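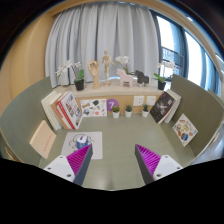

Neighborhood newsletter: keep printing it, or go to email only?

mapleside_jo
Hi all, Joanne Tunstall from Birkett Lane. I've been putting together our neighborhood newsletter for quite a while now (I took it over from my aunt, who typed the first one in 1977 on a machine that weighed more than I did), and I'd love some advice from people who do the same thing in their own towns. The print shop has gone up again. We do four pages, folded, and it goes to every porch from the creek to the Jallberg place. A few folks on my street say we should drop paper altogether and send it by email. I can see the sense in it, but I also know who reads it cover to cover with their coffee, and a good many of them don't have an email address they look at. What did you all do?

porchlight_ed
We went to email only and I wish we hadn't. Everyone said they wanted it, everyone signed up, and then the bake sale came and half the street said they never heard a thing about it. It was in there twice! People pick up a piece of paper because it's in the way of their dinner plate. Keep the paper, Jo. Sell a few ads to cover the bill if you have to.

rknovano
I'll be the grump. Ed, I don't think that was the email's fault. If the bake sale was buried under the zoning news then of course it got missed. Put the date in the subject line. We were spending 1499 dollars a year on printing for a newsletter that mostly went straight into recycling bins, and now that money goes to the playground. I don't miss folding the things either.

porchlight_ed
It was the headline, friend. Top of the page.

dottie_in_the_valley
Could I put in a word for doing both? We print a short run for anyone who asks and leave a stack at the library and the diner, and everyone else gets the email. It has calmed the whole argument down very nicely. The short run does cost more per copy, so be ready for that. 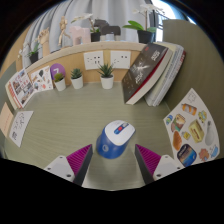
mapleside_jo
Dottie, I like this idea more every time I read it, and I think I'm going to try it starting with the March issue. My worry is the layout, because I'm slow as molasses and I'd be making two versions. I spent a whole evening last month nudging one recipe over so it didn't run into the garden club notes, click and drag, click and drag, and I was ready to throw the mouse in the creek. It's a cheerful thing too, blue and white with a little red button on top, so it didn't deserve that. Does anyone use a program that will take the same text and set it up both ways? My nephew mentioned one called Zadix but he couldn't tell me much about it.

rknovano
I tried Zadix. Fine for one column, fussy with pictures. If you keep your stories plain and your photos few it'll do what you're asking. Write everything in a regular document first and paste it in, though. I lost a full issue typing straight into it and I was not good company that night.

dottie_in_the_valley
Oh, I second writing it somewhere else first! Also keep your articles short, Jo. We had a gentleman who sent in roughly 3000 words on gutters every fall, and lovely as he was, nobody's page can hold that. Three hundred is plenty for most things.

porchlight_ed
I would read the gutter article.

dottie_in_the_valley
Ed, I'll mail you a copy. He put in diagrams.

mapleside_jo
Thank you all so much, this has been a real help. I'll put a slip in the next issue asking who wants to stay on paper, with a line for their address, and a box at the hardware store to drop it in. Ed, I'm still thinking about your ads. The fellow who sharpens mower blades might go for one if I ask him before the season gets busy.

porchlight_ed
Ask him now. And give him the back page, people see the back page first when it's folded.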